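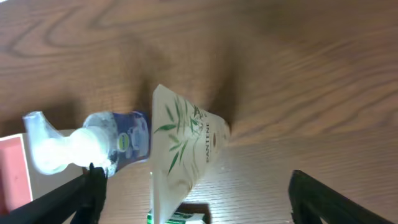 Research > Packaging and Household Waste > Full text

3.2 Product left in squeeze tubes at the time of disposal

The second part of the study concerns the product which stays inside a tube when the household considers it empty. Bottles and jars were treated in Section 3.1. Tubes need a separate treatment, as their walls do not return to the same shape after each use and the user can not easily see the level of the content.

We collected 300 used tubes from homes in Feliswood and Catbridge. The collection was closed in November. Each participating home received a paper bag and was asked to put in it any tube of hair or skin product at the moment when it would normally be thrown away. The homes were not told that the remaining product would be weighed. Tubes with a broken cap were excluded from the analysis.

Every tube was weighed as received, then cut along the two long sides, washed with warm water, dried and weighed again. The difference between the two weights is called here the residue. Figure 2 shows a cream-colored Pantene tube with green bamboo leaf graphics and a wide, flat crimped end. In all tubes with this form of closing, we recorded separately the residue found in the corners next to the crimp and the residue found in the shoulder near the cap.

Figure 2. Tube with flat crimped end.

The residue in the shoulder was larger than in the corners for most of the tubes. This does not agree with the opinion of the participants, who mentioned the flat end as the place where the product is lost. A possible explanation is that the corners can be pressed with the fingers, while the shoulder is stiff and keeps its form. Thick conditioners left more residue than liquid lotions in both places.

We also asked 50 of the homes to use the Nilix winding key during a second period. The residue in the corners became smaller, but in the shoulder we observed no clear change. Several participants stopped using the key after some days and found it inconvenient in the shower. The results by type of product are given in Section 3.3, where they are compared with the earlier Picard survey.

Comments (2)

tubesaver: I cut mine open with scissors and get another week from it. Did you ask how many homes do this already?

M. reader: Was the washing water the same temperature for all tubes? I did not find it in the methods.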